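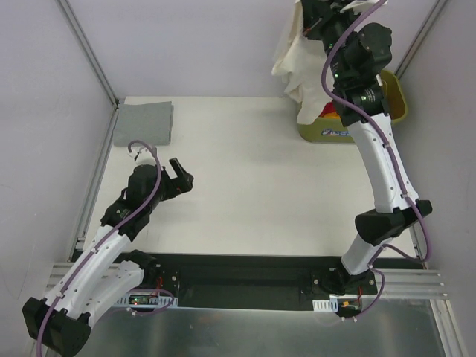
*Gray towel folded in the corner, white cloth still to go.*

I've been on a rag kick this November, so bear with me! It started when I emptied the hall closet and found 13 old towels and I don't know how many thin white cloths, most of them balled up behind the paint cans. I kept the gray ones (they hide everything) and cut up the worst of the rest for the garage.

My folding is nothing fancy. Long side to long side, then in half, then in half again, and the stack goes in the back left corner of whatever table I'm using so I don't knock it over reaching for the next one. The thin cloths are the annoying part – they crumple the second you pick them up, and they end up draped over whatever container is standing nearby. Give them one good shake from a corner before you lay them down.

A couple of you asked about the Griltach towels from last month's list. Yes, I still like them, and no, I haven't tried the bigger Preda ones yet. If you have, write and tell me how they fold, and whether they shed all over the dryer like my last set did.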